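THE BACK-OF-THE-ENVELOPE CORNER

Why does the trick with nines work, and is "because it does" an acceptable answer? 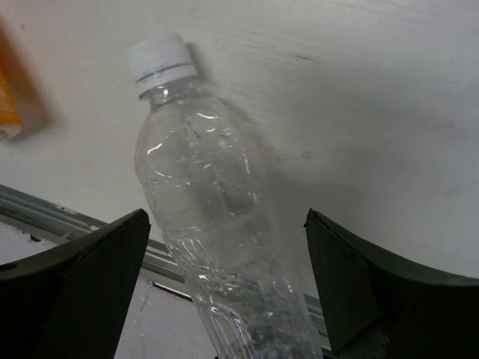
At the June meeting Josefien Groen asked why a number is divisible by nine exactly when its digits add up to a multiple of nine. She has been teaching it to eleven-year-olds at the Hostach Street school for most of her career and admitted that her own explanation consists of doing four examples very quickly and then moving on to fractions. Wim Geerts said it was "a property of nine," and sat back down looking pleased. I would like to do a little better than Wim. Think of a plain plastic water bottle with a white screw cap, the clear kind, empty or near enough, and suppose you have ten of them. Pack nine in a box and one is left over. Now suppose you have a hundred. Pack them in nines and you fill eleven boxes, and again one is left over. A thousand: one left over. You may go on as long as your patience and your recycling bin allow, and there will always be that one bottle.

This is the whole secret. Ten is nine plus one, a hundred is ninety-nine plus one, and so on up. Take 367. The three stands for three hundreds, and each hundred leaves one bottle behind, so that's three bottles. The six stands for six tens, each leaving one, so six more. The seven is seven loose bottles that never saw a box. Put them together and you have sixteen, which fills one more box and leaves seven. So 367 leaves a remainder of seven when you divide by nine, and you never had to divide anything. Teun Claeys did it on his calculator anyway, and reports that he is satisfied.

Now try 2097. Two and zero and nine and seven make eighteen, eighteen is two full boxes, and there is nothing left on the floor. Hence 2097 is a multiple of nine (it is nine times 233, for those who like to see the receipt).

Liesbeth Van Hecke then raised the objection that I had hoped would wait until after the coffee. All this shows, she said, is that the trick works for numbers we feel like writing down. What about the rest? But look at what we used. We never needed the three to be a three. Any digit in the hundreds place leaves behind exactly as many bottles as the digit says, and the same goes for every other place. The argument for 367 is the argument for everything, wearing a name tag. Liesbeth would prefer it with letters and a summation sign, and she has offered to write that version up for the next issue. I've asked her to keep it under 2 pages. She has asked me to define "page."

A few leftovers, since I seem to have started a theme. The same test works for three, because anything that packs in nines also packs in threes. It does not work for seven, as Godelieve Verhoeven found out some years ago in front of a parents' evening. Ten leaves three when you pack in sevens, a hundred leaves two, a thousand leaves six, and by then you have lost the room. For eleven there is something quite pretty: ten is one short of a box, a hundred is one over, a thousand is one short again. I leave you to work out what this does to the digits. Subtraction comes into it.

Solutions to the eleven question may be handed to me or left in the Zaletti room, in the tray marked PUZZLES. The tray marked PUZZLED is Wim's idea and is not emptied regularly. Please show some reasoning. Last time we had one entry that read, in full, "obvious," and I am still thinking about whether it was right.

Dubey Mathematics Circle Newsletter | 26 Jun 2020 | Contact: ask at the desk, Zaletti room | © Dubey Mathematics Circle | Back to top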